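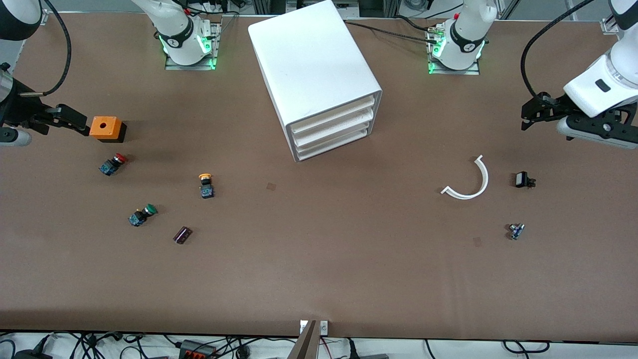
The white drawer unit on the long brown table, with some of the small electrical parts still to be put away.

Spare parts sort-out gets going in Cirnham

If you have ever gone looking for a push button and come home with a doorbell, you'll understand why I was so pleased to hear that the Cirnham repair room is finally sorting out its electrical bits. I popped in one evening in October, meaning to stay ten minutes, and left two hours later with dusty hands and a bag of old switches I'd promised to test at home.

The parts have been piling up for years. A good many came over from the Tuvley workshop when it closed, in 38 biscuit tins and shoeboxes, and most of those had no label at all (one said "misc, good", which was no help to anyone). Hui-mei Poon, who runs the Cirnham evenings, reckons there are 900 pieces altogether once you count the fuses, and she has a notebook to prove it.

The plan is simple enough. Everything gets tipped out on the table, looked at, and put in a drawer with things of its own kind. Push buttons go together whatever the colour of the cap. Anything cracked goes in the recycling crate by the door, and anything we can't name goes to Tien-fu Ng, who spent most of his working life at Hsiao fitting control panels and can usually tell you what a thing is from across the room.

I asked him whether the red buttons were worth keeping and got a very thorough answer! The short version is yes, but check the contacts first, as some of the older ones stick. He would also like people to stop snipping wires off flush with the terminals when they bring in old equipment – leave a bit of tail on, please, it makes testing so much easier.

There was some friendly disagreement about the drawers themselves. Hui-mei likes the shallow ones, because you can see what you've got without digging. Tien-fu would rather have had deep ones for the transformers, and has his eye on a metal cabinet that Truren School is getting rid of. For now the big stuff is staying under the stairs in its boxes, and I did bang my shin on it.

Once it's all sorted the parts will be free to anyone mending something at the repair evenings, and there'll be a tin for donations. If you only want a single switch for a lamp at home, that's fine too, just ask before you rummage.

The next sorting session starts at 7 in the evening and you don't need to know anything about electrics to join in. Bring reading glasses if you use them, as the markings are tiny. Empty jars with lids would be very welcome as well – Hui-mei says jam jar size is best, and could you please soak the labels off first.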